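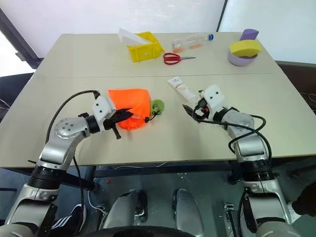 *Orange mesh drawstring bag, black cord, green toggle.*

# Prorkell throwing net: one season in

I coach quarterbacks at Pryor, a small high school program, and we've used the Prorkell net since August. It replaced a homemade frame that had finally rusted through.

Setup is simple. Four poles, a base and the net itself, which hooks on at the corners. The first time took me 32 minutes with the instructions. Now two players do it in 14. The poles are numbered but the numbers are printed small, and I went over ours with a paint marker.

The target pockets are the reason to buy it. There are three, and you can move them with straps to match a slant, an out or a fade. The low pocket sags after a lot of hard throws and has to be tightened between groups. Leire Arrieta, our backup, throws 100 balls a day at it and the stitching has held so far. One corner hook bent in September. Prorkell mailed a new one and didn't charge us.

Wind is the weak point. The base needs weight on it, and the kit doesn't come with any. We use sandbags. Without them it went over twice in one practice, once on top of Damian Gajewski, who was fine.

I also tried the Osilby, which a friend at Zandgate lent me for a week. It's lighter and easier to carry – good if you travel to camps – but the frame flexes, and balls that miss the pocket bounce back short. I'd pick it for younger kids.

A few other notes:

- Fits in the back of a minivan with one row folded
- No wheels
- Replacement nets are sold separately and were out of stock in October
- The carry case zipper is cheap

Four stars out of five. I'd buy it again for a varsity team, with the sandbags in the same order.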